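The Room with No Door

The planner was called Stasiv, and for most of the winter it had been refusing to bring the arm down the last little stretch.

She had inherited it along with a desk, a chair that leaned left, and a note in the source code that read "do not touch, ask Culgate." Culgate was the office across the river, and it had closed. So she touched it, a little every evening, once the others had gone home and the radiators had begun their knocking.

By then she knew the simulated room better than her own kitchen. It had a speckled table, a dark tiled floor, and two walls the color of a sky that can't make up its mind, and she had never found a door. She used to wonder, waiting for a run to load, how anyone was supposed to have carried the table in.

Run 147 began the way the others had. The arm reached out over the fixture and the gripper turned its fingers to the floor, as politely as a person looking for a dropped earring. Then the log said what it always said, that no path could be found, and she sat with her tea and looked at the paused picture for a good long while.

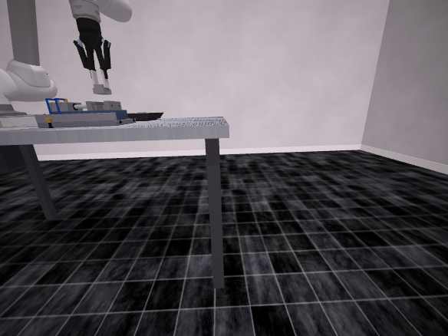
Written by Nanemari
Contributing writer, and motion planning engineer by day

There was air under the little gray piece, plenty of it. She could see the gap with her own tired eyes, the wall showing pale behind it, and yet Stasiv insisted that something was in the way.

"All right," she told it, because she had started talking to it in June and saw no reason to stop now. "Show me what you think is there."

She turned on the collision shapes, which she had done before, and then she turned on the old ones, which she hadn't, because they lived in a folder named Retutden and she had always taken that for somebody's dog. The folder took its time. When it had finished, a second room settled over the first like tracing paper, and in that room, standing squarely on the blue platform, was a box. It was a plain tall box, and it had been placed there 900 versions ago and never drawn.

She read the comment beside it twice. "Temporary. Keeps the arm from hitting the fixture until we trust it."

Well, she thought, and felt unexpectedly sorry for the lot of them: the person at Culgate who had been frightened for the fixture, and the planner, which had gone on obeying long after that person packed up their mugs and left. All those evenings she had called it stubborn, to its face.

She didn't delete the box straight away. She lowered it first, a bit at a time, the way you'd let go of the back of a child's bicycle, and at each new height she let Stasiv think. The radiators knocked. Her tea went cold, and she drank it anyway.

At last the log gave her a line she had never seen, a path with 48 points in it, the last of them resting just where the piece was meant to go. She put her finger on the key and found that she wanted to say something first.

"Slowly," she said, and pressed it.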